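Cookie notice: we use cookies to count visits. Accept | Settings

Mestham Student Robotics Club
Progress report to the Paltgate Fund, August 2019

The club has spent 29 sessions on its table-clearing project so far. Members guide hand-held grippers through short tasks and save each run. The target under the grant is 4000 saved runs by January. Closing the fingers evenly over bare wood is the first exercise for new members.

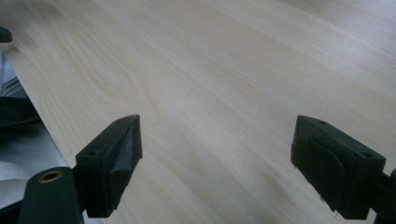 Zeng asked whether 60 minutes is long enough for a session — by the time the rigs are set up, a good part of it has gone. We would like to move to longer sessions next term.

Work with two grippers began this term. The basket task is the main one, and 11 members have now practised it. Spare finger pads are still on order from Javwood.
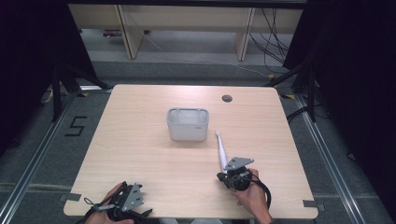

Basket task, white handle-shaped item in the right-hand gripper.

2 comments | 3 shares
Contact the club | Back to top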